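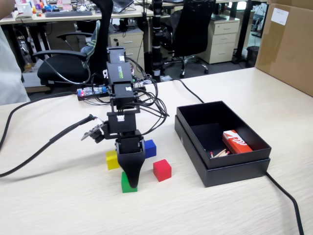
Sestaveck要给幼儿园买“积木数学课”,依据只有一份薄薄的报告

2024/9/13 本地教育

Sestaveck市政府打算从下个学期起,在全市公立幼儿园推行一套名为Follotari的积木课程。供应商Sirora公司的说法是,孩子每周搭几次彩色积木,按卡片完成指定任务,入小学时的数学能力就会“显著提升”。市政府的新闻稿几乎原样照抄了这句话,还加了一句“已获研究证实”。

本报索取了这份研究。市政府拖了几天才发来,打开一看,正文没几页,其余是封面、致谢和课程宣传图。读完之后,我们对“证实”二字有些保留。

先说钱。按照提交市议会的方案,每个班级的首年费用为3000欧元,包括一箱积木、一套任务卡、教师培训和一个用来登记孩子进度的网络账号。从第二年起还要付续订费,续订费多少,方案里没有写。本报向Sirora询问,得到的答复是“视届时的服务内容而定”。

方案称,受益儿童共3561名。这个数字看上去很精确,其实就是全市公立幼儿园的在册人数。其中包括刚入园、还在学着自己穿外套的孩子,也包括明年夏天就要离园、最多只能用上一个学期的大班孩子。把他们一律算作“受益”,是一种很慷慨的算法。

报告里有什么

报告由Van Wijk咨询公司撰写。封面上写着“独立评估”,末页的小字则注明,评估费用由Sirora承担。这种安排在行业里很常见,本身不能说明结论有错。只是市政府在新闻稿里引用时,留下了“独立”,略去了后面那行小字。

参与试点的幼儿园有2所,都是自愿报名的。报告没有设对照组,也就是说,没有找一批条件相近、不上这门课的孩子来做比较。评估人员在学年开始时给孩子们测了一次,内容是点数、比大小、认形状、接着往下排图案;学年结束时又测了一次,题目相同。第二次的成绩比第一次好。

四五岁的孩子过了一年,数数比一年前好,这件事恐怕每个家长都能证实,不需要请咨询公司。报告的关键一步,是把这一年里的全部进步都记在积木名下。孩子长大了一岁,在家里学了东西,在幼儿园照常唱数字歌、分水果、排队报数,这些因素在报告里没有出现过。

测试由谁来做,也值得留意。两次测试都由本班老师主持,而老师事先接受过Sirora的培训,也知道这次测试是为了检验课程效果。我们不认为有哪位老师会存心作假。可是面对一个犹豫的四岁孩子,多等几秒钟,或者把问题换个说法再问一遍,分数就可能不一样。

报告最常被引用的是一张柱状图:左边一根矮的,右边一根高的。图的纵轴没有从零开始。如果从零画起,两根柱子之间的差距会小得多。至于测试用的是什么量表、满分多少、有多少孩子中途转园或者缺考,报告没有交代。我们写信问Van Wijk,对方回复说,详细数据属于委托方。我们再去问委托方,对方建议我们参考报告。

“没有哪个市能等到完美的证据”

负责教育事务的市政委员Karlijn Cuypers在电话里接受了采访。她说自己很清楚这份报告有局限,但市里不能什么都不做。

“小学老师一直向我们反映,孩子入学时的差距越来越大,”她说,“没有哪个市能等到完美的证据再行动。积木对孩子总不会有坏处。”

记者问她,新闻稿为什么写“已获研究证实”。她表示那是宣传部门的措辞,她本人会用“有积极的迹象”这样的表述。记者又问,新闻稿会不会更正。她说要回去看一看。截至发稿时,网页上的措辞没有变化。

“总不会有坏处”这句话,近来在市政厅的走廊里常常听得到。它当然很难反驳。喝水不会有坏处,晒太阳(适量的话)也不会有坏处。但市政府要花的钱是有数的,花在这里,就不能花在别处。同一份预算草案里,幼儿园的代课教师经费被列为“维持不变”,考虑到工资上涨,实际能请到的代课时间会减少。家长们对这一点的抱怨,比对数学成绩的抱怨要响亮得多。

Cuypers不同意把两件事放在一起比较。她说,课程费用出自“教育创新”专项,代课费出自人事经费,按规定不能互相挪用。这个解释在程序上没有问题。不过两个科目的额度都由市议会每年核定,明年要往哪一格里多放一点,议员们是可以选择的。

供应商怎么说

Sirora负责本地业务的Kobe Michiels对质疑并不意外。他说公司从来没有声称Follotari可以取代老师,也没有说过它是提高成绩的唯一办法。

“我们提供的是结构,”Michiels说,“孩子自己随便搭,当然也能学到东西,可是老师很难知道学到了什么。有了任务卡和登记系统,每一步都看得见。”

他举了几个任务的例子:按颜色分堆,照着图样搭一座塔,猜下一块该是什么颜色,两个人背对背,一个描述一个搭。我们把这几项念给几位在职和退休的幼儿教师听,她们的反应大同小异:这些都是老游戏,她们自己当实习生的时候就玩过,用的是幼儿园柜子里现成的积木,有时候连积木都不用,瓶盖也行。

Michiels承认单个游戏并不新鲜。他说新的地方在于排列的顺序,公司花了很长时间研究先后次序。记者请他提供这方面的研究,他说属于商业机密。记者问,一个游戏先玩还是后玩,对孩子的影响有没有单独测过。他说,课程是一个整体,拆开来测没有意义。

这样一来,外人能检验的就只剩下那个整体了,而对整体的检验又没有对照组。

公司的宣传册上还有几句话值得抄在这里。一句是“激活幼儿的空间脑区”,没有注明出处。一句是“与最新神经科学接轨”,也没有注明出处。还有一句是“老师们都爱它”,后面印着一位老师的赞语,没有姓名,也没有学校。Michiels说,那位老师希望保持低调。

教室里的一年

Neema Mugo在其中一所试点幼儿园带中班,整个学年都在用这套课程。她同意具名受访,条件是我们把她说的好话和坏话都登出来。

先登好话。Mugo说积木的质量不错,尺寸适合小手,边角磨得也好,一年下来没有裂的。任务卡画得清楚,不识字的孩子也看得懂。班上有个很少开口的孩子,在背对背的那个游戏里说了不少话,她印象很深。培训日也办得用心,她从别的老师那里学到了几招。

再说坏话。她认为最费力的是登记。按照规定,每次活动之后,老师要在系统里给每个孩子勾选完成了哪一级,遇到没有完成的,还要从下拉菜单里选一个原因。“菜单里有‘注意力不足’,有‘尚未掌握’,没有‘他今天只想搭一个车库’,”Mugo说。

她起初利用午睡时间填,后来午睡时间常常要替同事看班,便改到放学以后。到春天的时候,她已经习惯在周末把一周的记录一次补完。记者问补填的记录准不准,她想了一会儿,说大体上准。

这些记录后来成了报告里“过程数据”一章的全部材料。报告写道,孩子们完成任务的等级“稳步上升”。

还有一点是报告里没有提到的。Mugo班上的自由搭建时间,在试点那一年缩短了。积木箱是成套的,少一块,有些卡片就做不成,所以园里要求活动之后清点装箱,平时不拿出来。旧积木为了腾地方收进了储藏室。孩子们那一年上了更多的积木课,自己玩积木的时间却比以前少。Mugo后来在学期末把旧积木搬了回来。

她会不会建议别的幼儿园采用?“卡片我会借来用。账号我不要。”

但账号不能不要。Sirora不单独出售卡片和积木,三样东西和培训绑在一起,打包计价。

积木与数学之间究竟有没有关系

为了弄清这件事,我们请教了统计学者Poul Bjarnason。他长期审读教育类评估,和这家公司没有往来,也没有收取本报的费用。

他提醒我们,怀疑一份报告,并不等于怀疑积木。学界对搭建类游戏和空间能力之间的联系讨论了很久,不少人认为两者有关,空间能力和后来的数学学习也可能有关。麻烦在于,喜欢搭积木的孩子和不太喜欢的孩子,在许多方面本来就不一样,家里的条件、父母陪伴的时间、孩子的性情,都可能起作用。看到两件事一起出现,离断定其中一件造成了另一件,还差着很远的路。

“就算积木有用,”Bjarnason说,“也还要回答下一个问题:这一套比幼儿园已经有的那一套多出了什么?报告回答不了,它根本没有这样问。”

他把报告读了一遍,随手列了几处他想退回重写的地方。试点园是自愿报名的,愿意报名的幼儿园往往有更积极的园长和老师,换一门别的新课,成绩也可能会好看。前后两次用同一套题,孩子可能记得题目。考试内容和课程内容高度重合,都有排图案,都有认颜色和形状,等于一边教一边考教过的东西,能不能迁移到小学的数学课上,没有人跟踪过。

最后这一条尤其要紧,因为市政府许诺的恰恰是“入小学时”的表现。试点班的孩子有一部分如今已经上了小学。要知道他们在小学里怎么样,最直接的办法是去问一问小学。报告没有问,市政府也没有。Cuypers的办公室说,这方面“可以在后续阶段考虑”。

我们问Bjarnason,一个像样的检验要花多少钱。他认为不会很贵。既然全市的幼儿园都要采用,大可以分批进行,由抽签决定哪些园先用、哪些园后用,后用的那一批自然就成了对照。测试请不知情的人来做,数据公开,任何人都可以复核。他说这种做法并不高深,关键是要在签合同之前想好,签完合同再想就迟了。

方案里没有抽签。方案写的是全市同时启动,理由是“公平”。
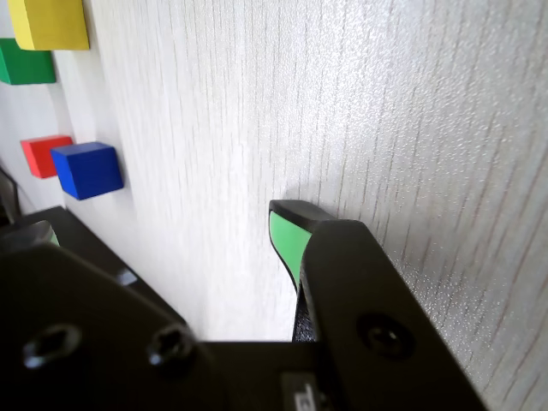 家长这一边

家长代表Lies Prins在上周的说明会上坐在第一排。她的女儿在公立幼儿园上大班,按现在的时间表,能赶上一个学期。

她说会上放了一段很长的宣传片,配乐很响,轮到提问时,时间已经所剩不多。有家长问账号里的数据存在哪里、谁能看到、孩子离园以后删不删。台上的回答是“符合一切适用的规定”。Prins追问是哪些规定,主持人说会后书面答复。她到现在还没有收到。

Prins对积木本身没有意见,她家里就有一大桶,是从亲戚那里传下来的。让她不放心的是分级。说明会上展示的家长端页面,会显示孩子目前处在第几级,旁边用不同颜色标出“领先”“同步”和“需关注”。她问“同步”是跟谁同步,得到的答复是跟系统里的平均水平。她又问系统里都有哪些孩子,没有人说得清。

“我女儿五岁,”她说,“我不想在手机上看见她变成橙色。”

说明会的签到表背面印了一份意见调查,只有2个问题。第一题问家长是否支持幼儿园加强早期数学教育,第二题问家长是否愿意让孩子接触优质的学习材料。市政府随后公布,绝大多数家长“对方案持积极态度”。两道题里都没有出现Follotari的名字,也没有提到费用和账号。很难想象有家长会在第二题上勾选“不愿意”。

也有家长真心支持。一位在会后留下来的父亲对记者说,家里没有多少时间陪孩子,幼儿园能安排得有条理一些,他觉得是好事,钱也不是他直接出的。这种想法很能理解。小学老师反映的差距也确实存在,我们联系到的几位一年级老师都这样说。只是问到她们希望幼儿园先做什么,得到的回答相当分散:有人说多读书,有人说班级小一点,有人说把听力筛查做得早一些。提到数学的有,提到积木的没有。

合同里的几个字

采购程序同样有令人费解的地方。按照市里的规定,超过一定金额的采购应当公开招标。本案没有招标,依据的是规则中的例外条款:只有一家供应商能够满足需求时,可以直接谈判。

需求是怎么写的呢?附件列出的要求包括“成套彩色木质积木”“分级任务卡”“与任务卡对应的线上登记系统”以及“经本地试点评估”。前三项,市面上未必没有别家能做。最后一项则确实只有一家能做到,因为本地的试点只办过一次,办的就是Follotari。

市政府采购科书面答复说,需求是由教育部门根据专业判断拟定的,采购科只审查形式。教育部门答复说,采购方式由采购科决定。两封信是同一天寄到的。

合同草案里还有一条,规定合同期满前若不提前书面通知,即自动续约。通知的期限写在另一份附件里,而那份附件不在公开文件之列。我们申请查阅,目前仍在等候处理。议会里至少有一名议员在书面质询中问到了同一条款,她希望在表决之前看到全文。

关于评估,草案只有一句话:供应商应“每学年提供使用情况概览”。使用情况指的是登录次数、活动次数和登记的完成率。换句话说,一年之后,市政府会知道老师们点了多少次按钮。至于孩子的数学有没有因此变好,合同没有要求任何人去弄清楚,也没有写明效果不佳时可以退出。

Michiels说,公司对长期效果有信心。记者问,既然有信心,是否愿意把部分款项与独立测试的结果挂钩。他说这要由公司总部考虑,教育的价值也不能只用分数衡量。后半句我们同意,不过宣传册的封面上印着的,正是那张分数柱状图。

接下来的日程

市议会的教育小组将在9月下旬讨论这一方案,会议对公众开放,旁听者可以事先登记发言。如果小组放行,方案会并入预算案一起表决。按照以往的惯例,并入预算案的单项很少再被单独拿出来讨论,所以小组会大概是外人能够插得上话的最后机会。

据本报了解,目前至少有三种意见在议员之间流传。一种是照原方案通过。另一种是先缩小范围,按Bjarnason提到的抽签办法分批进行,并请与供应商没有关系的人来测。还有一种是只给幼儿园一笔小额的材料费,由老师自己决定买积木、买图书还是买别的。最后一种最省事,也最难写成漂亮的新闻稿。

Cuypers说她对各种建议持开放态度,但提醒说,Sirora的报价有有效期,过期之后价格可能上调。有效期到哪一天,她没有透露。供应商设定一个截止日期,催促买方尽快下决心,在厨房和窗户的推销里早已司空见惯。市政府也吃这一套,多少让人有点意外。

Prins已经登记了发言。她打算问的还是那几个问题:数据归谁,分级按什么标准,不想参加的孩子怎么办。Mugo那天要上班,去不了,她写了一封信请人代为转交,随信附上了一份她自己整理的清单,写明卡片里哪些游戏可以用旧积木来做。

本报向市政府提出的问题中,尚未得到答复的有:续订费的金额,自动续约的通知期限,试点测试所用的量表,以及新闻稿是否会更正。收到答复后,我们会在本页更新。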